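Writing our own rules for a robot that takes PCs apart

My half of the project was the rules. Cayetano Benítez did the arm and the code, and I got the clipboard, which I moaned about in October and then ended up really enjoying (I know!). We started from the Besden lab sheet, but it's written for people with screwdrivers and says very little about a gripper going inside a case.

So we wrote our own, and named the set Jornel after the corridor we work in. Rule one is that the mains lead is out and on the bench where everyone can see it. Rule two is slow speed from the moment the fingers pass the edge of the case – no exceptions, even when you're running late.

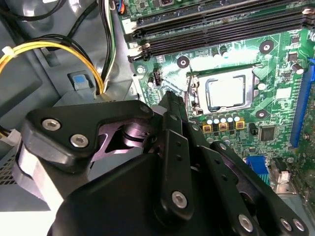
Fig. 1. Finger bar by the CPU socket, memory slots behind.

Rule three took the longest to agree. I wanted a person's hand on the stop button the whole time, and Cayetano thought a force limit would do. We went with both, and I still think that's right. Loops of wire are what worry me most, as a finger can hook one very easily, so any cable near the path gets tied back before we start.
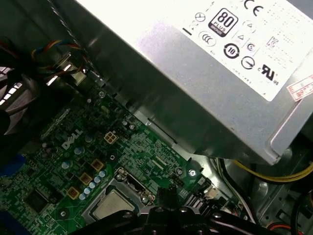 Then there's the power supply. Our rule is that it comes out whole and stays shut, by hand or by robot, and we read the label before planning any move near it. The approval marks tell you it was tested as a sealed unit, and I don't want our gripper having opinions about that.

Next term I'd like to try the rules on the Rilard bench with 2 new people and see which bits they find confusing.

Comments

Begum: Really like rule two. Do you log the speed anywhere?

Author: Not yet, but it's on the list!

pete_k: Would add wrist straps for whoever ties the cables back.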